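작업노트 > 그리퍼 비교 > 시뮬레이션

11월, 오후 4시 좀 넘어서

어제에 이어 손끝 두 종류 비교. Zirum 쪽 넓적한 패드는 지난번에 다 돌려놨고, 오늘은 Flestance의 끝이 뾰족한 손끝 차례다. 팔이랑 컨트롤러는 그대로 두고 손끝만 바꿨다. 조건을 한꺼번에 두 개씩 바꿨다가 뭐가 원인인지 몰라서 이틀 날린 게 아직도 생생해서...(Karabo, 보고 있죠?)

전체는 356회. 물체는 그릇 위주로 잡았다. 상자나 원통은 솔직히 뭘 달아도 잘 집어서 비교가 안 되는데, 그릇은 손가락 하나가 안쪽으로 들어가야 하니까 차이가 확 난다! 마찰계수는 Octavio가 지난주에 정리해 준 표를 그대로 썼고, 바닥은 천 질감 그대로. 텍스처 바꾸면 카메라 쪽 깊이값이 또 흔들릴까 봐 손대기 싫었다.

손목 카메라 화면을 하나씩 넘겨 보다가 적갈색 그릇에서 한참 멈췄다. 입구가 아래로 기울어 있고 연회색 손끝이 어두운 안쪽으로 쑥 올라가 있는데, 이 각도에서는 안쪽 벽에 제대로 닿은 건지 그냥 걸쳐 있는 건지 눈으로는 도저히 모르겠다. 접촉력 로그랑 시간 맞춰서 다시 볼 것. 왼쪽 그림자 가장자리가 계단처럼 깨지는 것도 눈에 거슬린다. 그림자 해상도를 올리면 되겠지만 그러면 렌더링이 느려지고, 느려지면 오늘 안에 못 끝나고... 일단 보류. 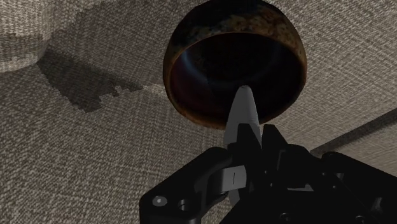
손끝별 메모

Zirum 패드: 놓친 게 50회. 대부분 테두리 두께를 잘못 읽고 너무 일찍 닫은 경우였다. 면적이 넓으니까 일단 물면 안정적인데, 깊은 그릇은 입구에서 먼저 걸린다. 접근 각도를 더 세우면 나아질 것 같긴 한데 그건 다음에.

Flestance 손끝: 놓친 게 37회. 생각보다 훨씬 괜찮다! 끝이 좁아서 안으로 쏙 들어가는 건 정말 마음에 든다. 대신 들어 올린 다음에 물체가 도는 경우가 꽤 있다. 지금 성공 판정은 높이만 보니까 빙글 돌아도 성공으로 들어간다. 이거 고치면 숫자가 뒤집힐 수도 있으니 아직 어디 가서 자랑하지 말 것(나한테 하는 말).

Ivone이 지나가다 보고 닫는 속도를 낮춰 보라고 했다. 해 봤더니 회전은 조금 줄었는데 이번엔 컨트롤러가 목표 위치에 도달했다고 먼저 보고해 버린다. Daneshvar 드라이버의 정지 판정값 문제 같다. 기본값이 2로 되어 있는데 이게 단위가 mm인지 도인지 문서에 안 적혀 있음. Marietjie Nkosi한테 물어보기. (Buthelezi 말고! 저번에 메일 잘못 보냈다.)

내일 할 것
- 성공 판정에 자세 변화 조건 추가하고 두 손끝 다 다시 돌리기
- 접촉력 로그 타임스탬프 맞추기
- 카메라를 손목에만 둘지, 옆에서 보는 것도 하나 더 둘지 결정. 나는 추가하는 쪽
- Ado 폴더에 결과 올릴 때 파일 이름에 손끝 이름 꼭 넣기

아 그리고 난수 시드. 어제 Zirum 돌릴 때 고정했는지 기억이 안 난다. 설정 파일부터 확인하고 시작.

댓글 2
마지막 수정: 11월, 오후 6시 20분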